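Toy sort-out gets under way in Tustcombe ahead of Drundley swap

Bath toys, play food, capsule balls, teethers. The Tustcombe Toy Library is asking families to turn out their bedrooms this month, and the first bags are already in.

The library, which lends from two rooms over the old Skultelis shoe shop, wants small rubber and plastic toys for its October swap at Drundley Hall. Doors open Saturday at 10am. Entry is free, bring a bag.

Organiser Gheorghița Onu said small things were what ran out first last time. Big items, the ride-ons and kitchens, sat there till closing. The little stuff had gone before the tea urn was hot.

"People think we want the expensive toys," she said. "We want the bits at the bottom of the box. A rubber octopus, a corn cob from a play kitchen. Children go straight for those."

Last year's swap shifted 954 toys in one afternoon. The target this time is 2,000, which Onu admits is a lot for a hall with one set of double doors.

Families have been told to sort at home first if they can. The library's advice is to do it on a bed, not the floor. Everything on the cover where you can see it, one storage tub to hand, and work through by type. Bath toys together, food together, baby things on there own. Anything cracked goes in the bin. Anything with a battery gets tried before it is bagged.

Old biscuit and sweet tubs are welcome too, with or without lids, as the swap tables are short of containers.

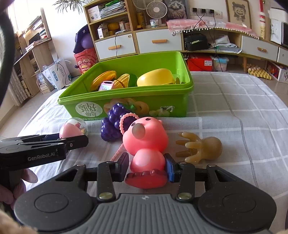
What should happen to toys that come in capsule balls?

Keep the small toys with their ball and hand the lot in together. They go on the over-threes table, well away from the baby items, and anything tiny enough to worry about is held behind the desk for a parent to ask for.

Baby toys are being handled seperately this year. Teethers and rattles must be washed before they come in and will be washed again by the library, then go out in clear bags with the date on. Squeezy rubber toys with a hole underneath are trickier, water gets in and stays in. Onu's rule is squeeze it over the sink, and if what comes out is brown then don't bring it.

Anca Buzatu, from Bogdan Close, dropped off two carrier bags on her way to work. Hers had taken an evening. Her daughter, four, was allowed to keep 20 things and spent most of the time swapping her mind.

"She gave up a whole farm and kept half a banana," Buzatu said. "It's a slice off a cutting set. The rest of the set went ages ago. I wasn't going to argue at bedtime."

Part sets will be taken, which is a change. Previously play food had to be complete. Sebastian Grecu, who runs the sorting table, said the old rule meant turning away good pieces and he was fed up with it. Loose fruit and veg will now go in a lucky dip crate, mixed, help yourself up to a handful. Grapes and sweetcorn popular apparently. Eggs less so, they have plenty.

Not wanted: soft toys without a safety label, jigsaws, anything with magnets, slime. Jigsaws in particular. Grecu said there was still a shelf of them from the spring and he had no plans to check the pieces.

How the swap works. Toys handed in before the day earn tokens, one token per toy, small or large. Tokens are spent at the hall. Families with nothing to bring can ask at the desk for a starter card, no questions, and the card looks the same as everybody else's. Tokens left over can be carried to the spring swap or put in the jar for the next family.

The one-for-one rule has had some grumbles. Lăcrămioara Lazăr, a childminder from the Drundley end of town, said a wooden garage should be worth more than a rubber duck and she had told them so. She is bringing both.

"I'll still come," she said. "Mine have had the same bath toys for two years and they're bored stiff."

Onu said a points system had been tried once, early on, and the queue went down the stairs and out past the bus stop. One toy, one token is staying.

Drop-off is at the library, side door, up the stairs. Mornings 9.30 to noon, not Wednesdays. There is no lift, so ring the bell and someone will come down to you. Bags left on the step overnight got rained on twice last month and had to be thrown, so please don't. Drundley Hall can't take anything before the day itself.

Helpers are needed for the Friday night set-up and for the last hour on Saturday, when the leftovers get boxed. Over-16s only for the boxing, younger children are fine on the washing-up bowls with an adult. Squash and biscuits provided.

Anything still on the tables at 3pm goes to the Bogdan Road nursery, which has first pick, then the hospital waiting room. The nursery has asked for bath toys for its water tray, bright colours if possible, and any play food that survives a dishwasher.

The hall car park is small. Parking also at the rec, five minutes walk, gate shuts at 4.

Juniper Boateng

Related
Drundley Hall roof fund passes halfway
Nursery water tray back in use after summer repairs
Toy library extends morning opening hours
Tustcombe bus stop moved again, shoppers unhappy
Letters: what is wrong with a jigsaw?

Contact the newsdesk | Corrections | Copyright Tustcombe and Drundley News | Back to top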